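Our visit to the chapel at Adholm, July

We had been promising ourselves the trip to Adholm for years, and in July seven of us finally squeezed into Hartmut Fröhlich's van and went, with far too many sandwiches and Pei-shan Lam reading out the directions from the back (we still missed the turning, twice!).

The chapel stands at the top of the village, past the dairy, and the parish had kindly left it open for us. Tuva Grønli met us at the gate and took us round. She has looked after the flowers there since her children were small, and she knew every candle stand and kneeler, and who had given it. The little statue of Our Lady came up from Skerkolell by boat, she told us, and over 600 people walked behind it on the day it was blessed. I would dearly love to have heard the singing.

We prayed the Rosary together before lunch, Ainhoa Carrasco leading the first 2 decades in Spanish and the rest of us answering as best we could. A couple from the village slipped in at the back and joined us, which was lovely. 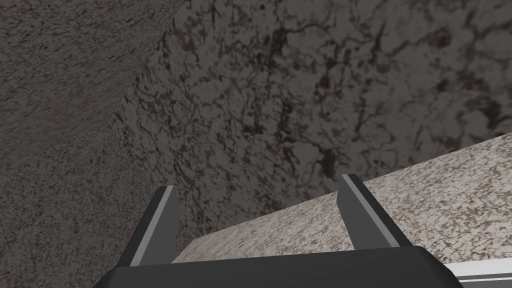 Afterwards there was coffee in the parish room, and a very good plum cake, and Tuva brought out the book where pilgrims write their intentions. Ours was entry 3302. Father Rizwan Magsi came in from a sick call just as we were putting on our coats, and gave us his blessing on the steps. He would like us back for the autumn procession, and Hartmut has already offered the van.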